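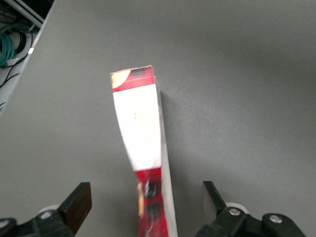 Help > Watching & Downloads
By Burgi Schwaiger, May

Why has Druleswood stopped after episode 2?
It hasn't. Mid-series break. Back in the autumn, same night slot, 9pm.

Can I watch the old series first?
Yes, all of them. Under Drama, then scroll. The search box is a bit rubbish, sorry, we know.

Do I need to see Pinau before Druleswood?
No. Same writer (Hermine Aebischer), different story. One character pops up in both, blink and you miss her.

How many downloads can I keep?
80 per account. Delete a few if it wont let you add more. They run out after a month whether you've watched or not.

How many people can watch at once?
Two screens. A third gets the grey error page.

Is the Zürcher documentary coming back?
Rights ran out. Over 3,000 of you signed the petition and we've passed it on, no news yet.

Subtitles are out of sync on Vudton boxes.
Known problem. Turn them off, back out to the menu, turn them on agian. Still wrong? Send us the episode title and the time it slips.

Can I skip the recap?
Yes, press right twice. Doesn't work on live.

Last updated: May, 4.15pm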